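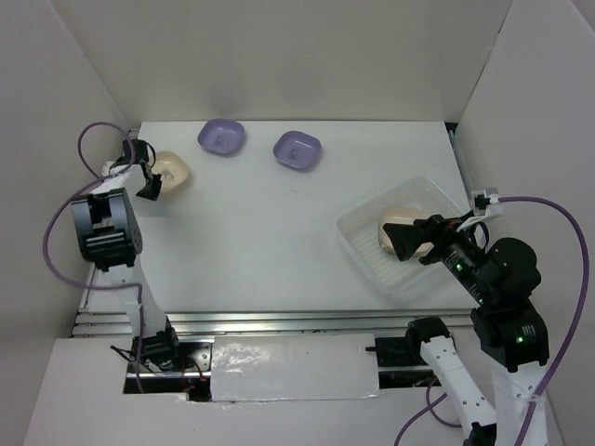
4.3 Setting up a two-arm sorting task

This section covers how to define a sorting task in Karkard for a cell with two arms and one fixed camera. It assumes that both arms are calibrated (section 3) and that the motion server is running. The worked task used here is bowls and basket: bowls of two colors on a white table, and one translucent basket as the target container.

Before you start

Both arms must show as Ready in the Devices panel. If one of them shows Held, release it from the panel and do not move it by hand while the server is connected.

You also need write access to the task folder. Accounts made before the May update may be read-only. Ask your site administrator to change the role.

4.3.1 Create the task

1. Open Tasks and select New from template.
2. Choose Two arms, shared table.
3. Type a name. Use lowercase letters and underscores only.
4. Under Camera, select the fixed view. Wrist views are added in 4.3.4.
5. Select Save. The status line changes to Draft.

4.3.2 Define the object classes

1. Open the Classes tab and add bowl_purple, bowl_cream and basket.
2. For each bowl class, set Role to Movable.
3. For the basket, set Role to Container and Motion to Fixed.
4. Select Capture and draw an outline around each object in the still.
5. Follow the rim of a bowl, including the part you would expect to find behind a gripper. Mark that part Hidden.
6. Select Fit. The fitted shapes are drawn over the still in yellow.

Note: Cream bowls give a weak edge against a pale table or a translucent basket. If the fit jumps to the table seam or to the basket wall, lower Edge threshold to 16 and fit again. Purple bowls normally fit at the default value.

Note: A bowl lying in the basket and a bowl on the table belong to the same class. Do not make a separate class for the bowl in the basket. The planner works out the difference from the Inside relation, which is updated on every perception cycle.

4.3.3 Set arm zones

The planner divides the table into a left zone, a right zone and a shared strip. Only one arm may hold the shared strip at a time.

1. Open the Zones tab. The table outline is loaded from the calibration file.
2. Drag the two dividers until the basket lies fully inside one zone. In the bowls and basket task it is in the right zone.
3. Leave the shared strip wide enough for a bowl plus an open gripper.
4. Set Handover to Place and regrasp. The left arm sets the bowl down in the strip, backs out, and the right arm picks it up.
5. Set Strip timeout to 2000 ms.
6. Select Check zones. Fix anything listed in red before going on.

CAUTION: Check zones tests the arm links and grippers only. It does not model cables. Step through the first plan at low speed and watch the cable loops at the wrists, above all when an arm turns toward the side wall.

4.3.4 Add the wrist view

The fixed view loses sight of a bowl when a gripper is over it. With a wrist view enabled, the tracker keeps the object alive for longer.

1. In Camera, select Add view and pick the wrist camera.
2. Set Source priority to Fixed first.
3. Set Keep hidden objects to 14 frames.
4. Select Test. Move the arm over a bowl from the Jog panel and confirm that its label stays on screen.

If the label drops out and comes back with a new number, the two views are out of step. Run Sync views from the Tools menu, then repeat the test.

4.3.5 Dry run

1. Set Speed to Low and Gripper to Simulated.
2. Select Plan. The step list fills in on the right.
3. Read through the list. Every Place step should name the basket or the strip.
4. Select Run dry. The arms move through the plan and the grippers stay open.
5. When the run ends, open the log and look for lines marked WAIT.

One or two WAIT lines at the strip are normal. A long row of them means that both arms are asking for the strip in turn and neither is giving it up. Raise the priority of the arm nearer the basket by one and plan again.

Error 99 (no reachable grasp) is nearly always a rim grasp blocked by the basket wall. Open the bowl class, select Grasps, and turn on Inner rim.

4.3.6 Release the task

1. Set Gripper back to Live.
2. Select Release. The status changes from Draft to Active.
3. Export a copy with File, Export task. Store it with the calibration file that was in use, as the zones will not load against a different one.

Section revised September 2, 2023. Changes by Stepan Harasym, checked by Kamarul Chong.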